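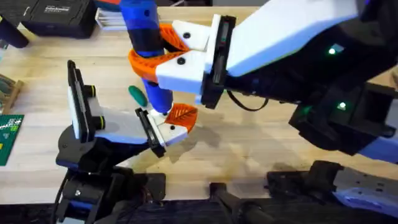 Okay, workbench people, I finally have a bench I love and I need to talk about it. A thread!

1/ It's butcher block. Pale, plain, a proper slab of wood. I worked on a folding table from Ristinon for ages and every time I leaned on it, my screws went for a walk. This one just sits there. I could hug it.

2/ Got the top secondhand in Altport back in August. It had 437 coffee rings on it (fine, I didn't count). Two evenings of sanding and they were gone – I really thought I'd be at it until Christmas.

3/ Finish is plain oil, three thin coats, wiped off with an old T-shirt. Please go thin!! My first test patch was thick and stayed sticky for 10 days.

4/ People keep asking why I went with a light color. Tiny black screws! On my old dark top I lost one every single session. On pale wood they pop right out at you, even at night with one lamp on.

5/ Yes, it gets messy. Tools and parts spread out the minute I start on something and I've stopped fighting it. My one rule is that the front edge stays free so I have somewhere to put my elbows.

6/ Height matters so much more than I expected. Mine is 900 mm and I'm on the tall side. Stand up, bend your elbows, measure to the floor, then go a little lower than that. My back is so much happier.

7/ Somebody asked about the legs. They're the heavy ones from Skideleck, bolted through a crossbar. The Fung ones looked nicer in the store but they wobbled when I pushed on them, so I put them back.

8/ Next job is a shelf underneath for the boxes that live on the floor right now. I keep kicking them. I have a board that might be long enough if I'm careful with the cuts – will report back.

9/ Okay, your turn, show me your benches! Scratched ones, glue-covered ones, doors on sawhorses, I want to see them all. And if you've got a good trick for keeping small parts from rolling away, I'm all ears.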